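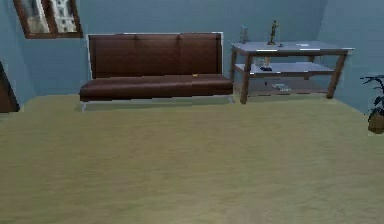 Can you teach a robot a chore just by steering it through the job a few times?
A few times, no. A few hundred times, maybe, if the chore stays put and you're willing to throw out the bad tries.

We keep hearing the opposite, so I went back through the sales pages for Zorgate, the remote-control kit our Allville group has been trying out since last October. The pitch goes like this: put a person at the controls, have them drive a simulated robot around a simulated living room, save every run, and let the software learn from the recordings. A sofa, a side table with shelves, a plant in a pot. Looks like a rental listing. The controls take an afternoon to get used to and then your wrists hurt.

Our log shows 498 saved runs. I'd love to report that all of them were worth saving. We pulled 50 and watched them end to end, and what struck me was how much of the time goes to plain steering. People back up. People turn the wrong way and stop to think. A program that copies us will copy that too, and I have yet to see a brochure that brings it up. 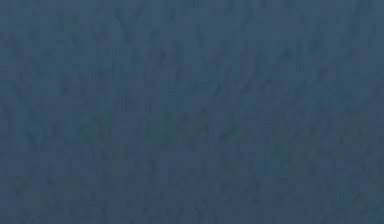 Simulator still / Clorna newsletter, 27/08/2024

Then there's the camera. A person who ends up with nothing in view but flat blue knows to turn around. We've all walked up to a wall in the dark. A learner that has only seen tidy runs has no recording of what to do next, and cutting the messy ones out makes that worse. So which do you keep? The Zorgate manual gives this 2 lines.

Lacroix, the other package we looked at, lets you guide a real arm by hand. I liked it better, mostly for feeling the weight of the thing. It's slower and it costs more, and you can't reset a real room with a key press.

We have 2 headsets free for members who want to try the simulator and argue with me. Bring your own wrist rest.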